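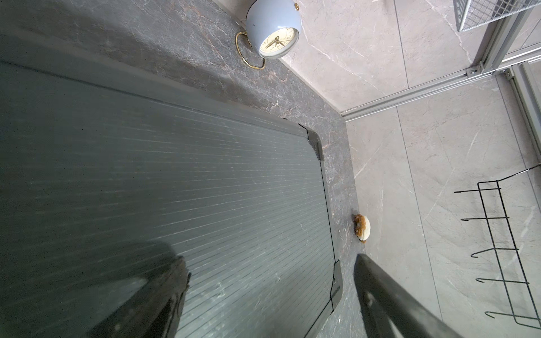 Ribbed panel on the marble surface, two of the capped corners, clock behind

To: westlow-fittings
Date: 3 April 2022
Subject: Re: Hanging storage on a tiled bay without drilling

A list member wrote:

> We are fitting out a small tiled bay on the same general plan as
> the one at Plodcombe: marble-pattern panels, aluminum rail, no holes
> in the tile. Three questions before we order.
>
> 1. Does a wire basket on the rear rail stay put with a soft package
> in it, or does it need a second fixing?
> 2. Are cable ties good enough for a hook rack, or should we use the
> Omis clips?
> 3. What do you do with loose items on a polished floor panel? Ours
> move every time somebody wipes down.
>
> Our rear rail is 900 mm long, if that matters.

Taking these in order.

1. The basket at Plodcombe is white wire mesh, rectangular and shallow, and hangs from the horizontal rail across the rear wall. It currently holds one yellow plastic-wrapped package that stands higher than the rim near the middle. I would not add a second fixing for that kind of load. I would keep the contents near the center. Our first attempt had everything at one end and the basket crept sideways along the rail. The length of your rail makes no difference if the end fixings are tight.

Check the clearance under the basket as well. Ours was first hung 15 mm too low for the clock we wanted to stand near the back wall, and we had to take it down again.

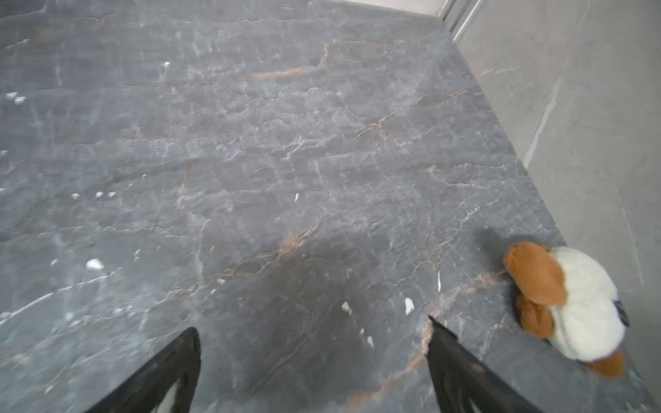 2. Cable ties are adequate. Our rack is the black wire type with six upturned hooks, and it hangs from the long rail on the right-hand wall. One white tie goes around the rail near the top of the rack and a second holds the lower end. With the upper tie alone the bottom swings out when a hook is loaded. I have not trimmed the tail on the lower one, so that it can still be pulled up. Trim yours if people reach past it.

I did try the Omis clips. They hold well on a flat bar, but on round wire they turned, and the rack ended up crooked. The Paquette version may be better – I have not had one in hand.

3. Loose items depend on the base. The clock has a round case on a thin stand, so there is little material touching the tile. A thin clear dot under each contact point would be my choice for yours. Plush is simpler. The cream dog sits upright in the back-left corner with the wall beside it. The brown-and-white one has been standing in as our light load for floor tests (59 g on the kitchen scale) and is best left lying against the wall, out of the way of the cloth.

Pick up debris before wiping. White flecks show very clearly on dark gray tile with a fine vein pattern, and a cloth tends to push them into the wall joint – a soft brush is quicker.
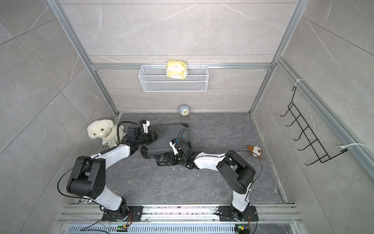 A few points you did not ask about. Order the floor panel darker than the wall panels. With the same shade on both, the joint is hard to see and small gray items get lost against it.

If you use a ribbed panel on top of the tile, get one with a smooth raised rim and corner caps. The bare corners on our first one marked the tile. Brush along the ribs, not across them.

I have the cut list for the rails, 11 lines in plain text, and can post it if the archive still accepts attachments. It was revised last May and the lengths will need adjusting for your bay. Please send the inside width and depth measured at floor level, with the panels in place.

Westlow fittings list, archive copy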